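Tips for Recording Good Demonstrations: Open PC Cases

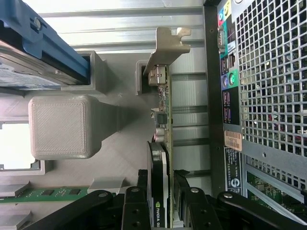
Wudilia Bench Team, Ulenport Workshop

These tips are for anyone recording runs on the computer cases: drive caddies, memory, add-in cards. Read them before your first shift.

Check the wrist view before you start. You want the part you are going for and the gripper links in view together. If a link hides the memory latch, change your approach angle and start again.

Watch the shadows. A small printed cube can throw a long one across bare metal. Move the lamp, then leave it alone for the whole batch.

Go slowly near the expansion cards. Keep arm speed at 70 percent or lower, and drop it further for small cards.

Pull a drive caddy straight along its housing. If it sticks, stop, back off 2 mm and try again. Keep the retry in the recording. Koser needs those too.

Do not trim pauses. Mark a bad run as bad and save it anyway.

Change the starting position after every run. Last March we had 553 runs and more than 80 began from the same spot, so Nusrat Majumder had to set those aside.

Questions about labels go to Imtiaz Sultana.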